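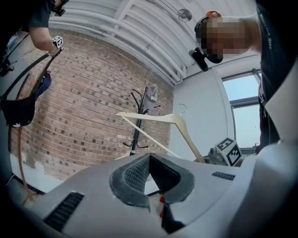
Sandoval Ivov
Columnist, The Jimedville Weekender
Saturday, April 14, 2018

I'd like to say a few words in favour of the town library staying open past five, and I'm going to start by admitting I hardly went near the place for years. I had a card somewhere, probably in the drawer with the dead batteries and the takeaway menus. Then my home internet carked it in November, I had a column due, and I ended up at a desk beside the large print westerns with a thermos I wasn't supposed to have. I've been back most weeks since.

What got me was who comes in after work. There's the school crowd, obviously, spread over every table with their chargers and their chips. But there are also blokes in hi-vis reading the paper, mums with prams doing a lap of the picture books before tea, and one fellow who does the cryptic out loud (I've stopped minding, and I've pinched a few of his answers). At two in the afternoon you'd see almost none of these people. They're at work, or at school, or stuck in the car between the two.

So when the council says daytime visits are healthy and evenings are "under review", my eyebrows go up. The draft budget puts the saving from closing at five at $3,865 a month. Fair enough, that's real money, and I grumble about my rates as loudly as the next person. But the same papers list 906 visits after five in a single month, and I reckon a bit over four bucks a visit is a pretty good price for somewhere warm with decent lighting and a loo.

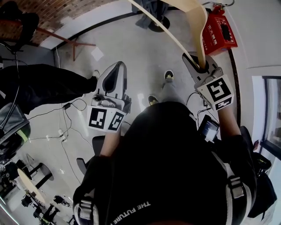
The other argument I keep hearing is that it's all online now. Well, some of it is! I love the e-book app, I've fallen asleep on it many times. But try filling in a rental application on a cracked phone, or printing the form that the website insists you print. The Tunix bus doesn't get in from the eastern side until twenty past five, so anybody relying on it would be standing outside a locked door with their paperwork in a plastic sleeve.

I've heard it suggested we could swap the evenings for longer Saturdays. I wouldn't knock back longer Saturdays, but half the town is at sport then, and the other half is driving them there. A weeknight is when you remember the assignment is due tomorrow — or the tax thing, or the present you meant to wrap.

If the hours have to be trimmed, trim a morning. Tuesday before eleven is so quiet you can hear the fish tank. Submissions are open at the council offices until the end of the month, and there are paper forms on the front desk at the library, next to the returns chute. You can fill one in any night before eight, for now.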